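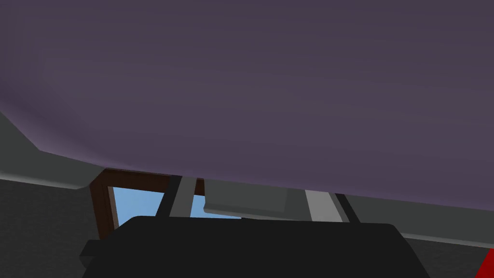 Opening slide: gripper close up, rendered view

Good evening, everybody, and thank you to Yasmine Ashour for letting me go on at length about older dogs and their dinners. (Wait for people to sit. Mention the coffee.)

Start with Bitus. He's my thirteen-year-old beagle mix, and last March he began walking away from his bowl. I did what I think most of us do, and bought six kinds of food in one week — he turned up his nose at every one! Our vet, Nawal Morsy, looked in his mouth first, and there was the trouble, way in the back.

So, before you change the food, get the teeth checked. Say this twice.

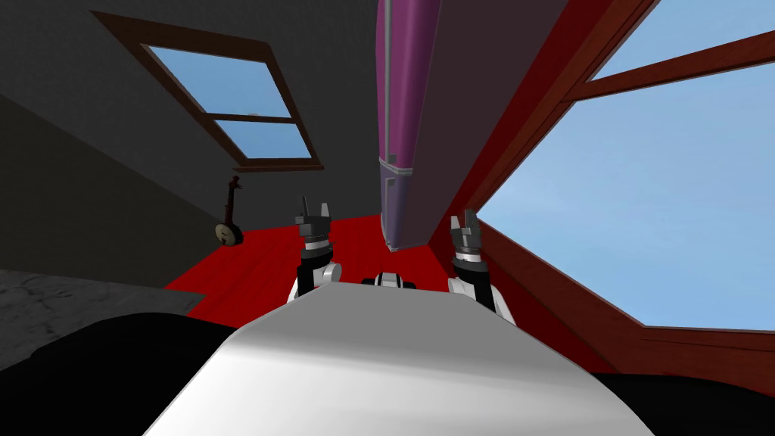
Slide 2: both arms up, simulated room

Next, softening kibble. Warm water, a few minutes on the counter, then stir. Ask your vet before you use broth, as many store kinds have onion in them. Tell the Zomitz story here if there's time (Ilham Mahrous's terrier, the gravy, the white rug).

Treats count too. Bitus was getting around 700 calories a day in meals, and I had never once added in the biscuits from my neighbor Walter, bless him. Keep this part kind, because we all have a Walter. 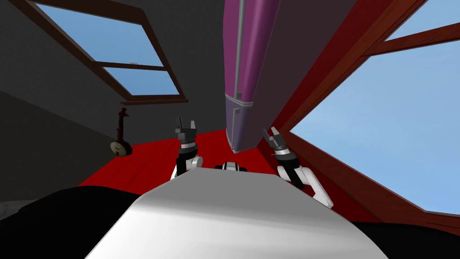

Then go on to changing foods slowly, over a week or longer, a little more of the new in with the old each day. Older tummies like to be asked nicely. If your dog skips food for a whole day, call the vet.

Questions, then raffle.

Recent talks
Puppy Teeth and Your Good Shoes
Two Cats, One Window
Traveling With a Nervous Dog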